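Clonix planner learns to tidy around the kitchen sink

Grerklow's software team has a new release of Clonix, its open source motion planner, and it's a fun one! Version 4 puts perception and planning in one loop, so the arm can rethink its path whenever its estimate of a cup's position changes.

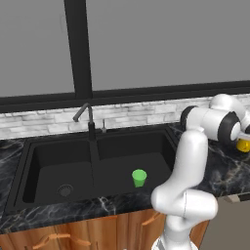 A green cup in the right basin of the simulated sink, with the white arm alongside.

"Sinks are wonderful test cases," says Nobuhle Fourie, who leads the planning work. "You've got walls, a divider and a faucet, all waiting to be bumped into."

The team built 19 kitchen layouts and ran 2130 simulated trials on them. Onni Pelkonen also rewrote the replay tool, so you can now scrub through any run and see what the planner was considering at each step (a huge help with debugging).

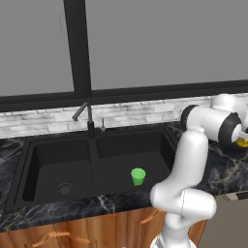
The double-basin sink layout in the Clonix simulator.

Cups on the open counter get the same treatment, and the planner keeps track of every one of them, including those far from the gripper. 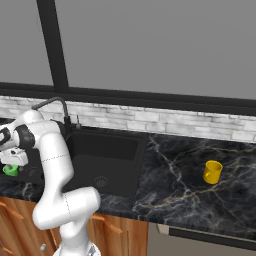
Getting the release

The code and 12 sample tasks are up now. A tutorial by Liên Quan follows in September.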